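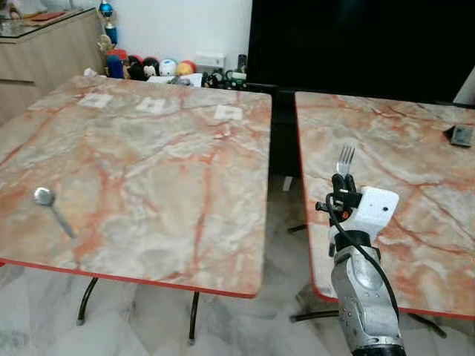

Tranley, febrero

Incidencia 1961
Proyecto: Gurkel, transferencia de cubiertos entre dos mesas
Componentes: Brulik (ejecución de políticas), Cropper (recorte de la imagen de cabeza)
Prioridad: alta
Estado: cerrada, con una tarea pendiente
Título: el punto de depósito sobre la mesa izquierda se desplaza hacia el fondo cuando Cropper está activo

Descripción inicial

Desde la última actualización de Cropper, la política deposita los cubiertos en la mesa izquierda más atrás de lo que marca el objetivo. El agarre en la mesa derecha no parece afectado. El tenedor se coge por el mango y se lleva en vertical, con los dientes hacia arriba, como en las demostraciones. El problema aparece al pasar de la fase de transporte a la de depósito, cuando Brulik deja de usar la posición relativa a la pinza y pasa a usar el sistema de coordenadas de la mesa.

La configuración es la habitual de la prueba con dos cubiertos: la cuchara ya está en la mesa izquierda, en la parte delantera, y el tenedor tiene que quedar junto a ella sin tocarla. Las coordenadas de esa mesa se calculan con los tres marcadores impresos que hay a lo largo del borde trasero.

Comportamiento esperado: el tenedor queda al lado de la cuchara, con el mango orientado hacia el borde delantero.
Comportamiento observado: el tenedor queda entre la cuchara y los marcadores. En algunos intentos tapa el marcador central al apoyarse y la estimación salta.

La política se entrenó con 1482 demostraciones por teleoperación. No se ha vuelto a entrenar desde entonces y los pesos son los mismos que dieron el resultado de referencia.

Registro

09:10
Reproducido con la configuración completa. Cuatro intentos seguidos, los cuatro desplazados en la misma dirección. El error no es aleatorio, lo que en principio descarta el ruido de la detección.

09:35
Revisada la calibración entre la cámara de cabeza y la base del brazo. Se repite el procedimiento desde cero y el resultado coincide con el guardado. Se deja el archivo antiguo para no introducir otra variable.

09:50
Comprobada la posición de las mesas. La separación entre ambas es la del montaje y ninguna se mueve al apoyar la mano en el tablero. De todos modos la mesa izquierda se localiza en cada intento, así que un desplazamiento pequeño tendría que absorberse solo.

10:20
Sospecha: reflejos o vetas. El tablero imita mármol, con vetas de color salmón y óxido, y hace meses tuvimos detecciones falsas por ese motivo con otro tipo de marcador. Se guardan 40 imágenes y se revisan los contornos detectados. Los tres marcadores salen en todas y no hay ninguna detección falsa. Descartado.

10:45
Sospecha: el propio brazo oculta parte de la mesa en el momento de la estimación. Se lanza la detección con el brazo recogido y se compara con la de transporte. La diferencia es despreciable. Descartado también.

Nota aparte: en la posición de transporte, el cable negro de la pinza hace un lazo amplio hacia fuera por el lado de la muñeca. No tiene relación con la incidencia, pero conviene vigilarlo al girar la última articulación. Se abre otra ficha para la sujeción.

11:15
Se desactiva Cropper y se pasa la imagen completa a la detección. El desplazamiento desaparece. Se activa de nuevo y vuelve. Repetido dos veces en cada sentido con el mismo resultado.

11:40
Comparadas las dos versiones de Cropper. La anterior recortaba lo mismo por arriba y por abajo, de forma simétrica. La nueva tiene activado por defecto el recorte adaptativo, que elimina primero las zonas con poca información. En esta sala eso significa la parte superior: hay una pantalla negra grande, apagada, que ocupa buena parte de la derecha. Por abajo casi no quita nada, dado que el suelo de baldosa veteada tiene bastante textura.

El recorte, por tanto, ya no está centrado. Cropper devuelve la imagen nueva y un desplazamiento en píxeles, pero Brulik ignora ese segundo valor y sigue usando el punto principal calculado para el recorte simétrico. La pose de los marcadores se resuelve con unos parámetros que no corresponden a la imagen.

12:05
Queda por explicar que el agarre no falle. En la mesa derecha no se usan marcadores. La política trabaja ahí directamente con la imagen y con el estado de las articulaciones, y en el entrenamiento se aplicaron recortes aleatorios que la hacen tolerante a este cambio. Lo único que depende de la geometría explícita es el depósito.

Paramos.

13:30
Arreglo aplicado en una rama de Brulik. Se lee el desplazamiento que devuelve Cropper y se resta del punto principal antes de resolver la pose. Si el desplazamiento no llega o llega vacío, el nodo se detiene con un error en lugar de continuar con el valor por defecto. El mensaje dice:

recorte sin desplazamiento asociado, pose no calculada

13:50
Primera prueba con el arreglo. Falla de otra manera: la pose alterna entre dos valores durante el transporte. El recorte adaptativo se recalcula en cada imagen y el desplazamiento que usa la detección es a veces el de la imagen anterior. Es un problema de sincronización entre los dos mensajes.

14:25
Se empaquetan imagen y desplazamiento en un solo mensaje. Además, el recorte se fija al comienzo del intento y no se recalcula hasta que el brazo vuelve a la posición de reposo. La oscilación desaparece.

14:40
Ajustado el tiempo límite de espera de la detección a 3000 ms. Con el valor antiguo el nodo abandonaba antes de recibir el mensaje combinado en el primer arranque.

15:00
Inicio de la serie de validación. Mismo protocolo que en la referencia: 40 intentos, con la cuchara recolocada a mano en la mitad delantera de la mesa izquierda antes de cada uno y el tenedor en la mesa derecha con orientación variable. Se cuenta como correcto si el tenedor queda apoyado por completo en la mesa, no toca la cuchara y no tapa ningún marcador.

17:20
Serie terminada. Seis fallos. Cuatro son de agarre (el mango resbala entre los dedos al levantarlo) y dos son de depósito, ambos por contacto con la cuchara. Ninguno muestra el desplazamiento hacia el fondo. La referencia tenía siete fallos con un reparto parecido, de modo que con este tamaño de muestra se consideran equivalentes.

Causa

Brulik suponía que el recorte era simétrico y no lo comprobaba. La suposición era cierta con la versión anterior de Cropper y dejó de serlo al cambiar el modo por defecto.

Consecuencias para los resultados ya obtenidos

Las evaluaciones hechas con la versión nueva de Cropper antes de este arreglo no son válidas para la fase de depósito. Hay que retirarlas de la tabla del informe de Gurkel. Las cifras de agarre se pueden conservar, con una nota que indique la versión.

La comparación entre la política con geometría explícita y la política de extremo a extremo es la más afectada. La segunda no usa marcadores y salía mejor en las series de este mes. Esa diferencia no se puede sostener hasta repetir las dos variantes con el mismo código. El párrafo correspondiente del borrador queda marcado como provisional.

Las demostraciones no se ven afectadas: se guardaron con la imagen completa, sin pasar por Cropper.

Cambios incorporados

Mensaje único con imagen y desplazamiento del recorte.
Recorte fijo durante todo el intento.
Error explícito si falta el desplazamiento.
Versión de Cropper y modo de recorte guardados en la cabecera de cada registro de evaluación.
Prueba automática que recorta la misma imagen de dos formas y exige la misma pose de la mesa.

Pendiente

Repetir la serie de la política de extremo a extremo con la rama corregida. Hasta entonces, no usar el modo adaptativo en otras instalaciones con una versión antigua de Brulik. Quien necesite seguir trabajando puede poner el modo de recorte en simétrico en el archivo de configuración y reiniciar los dos nodos, primero Cropper y después Brulik.

17:45
Rama integrada. Se cierra la incidencia y la repetición pasa a la lista de tareas de Gurkel.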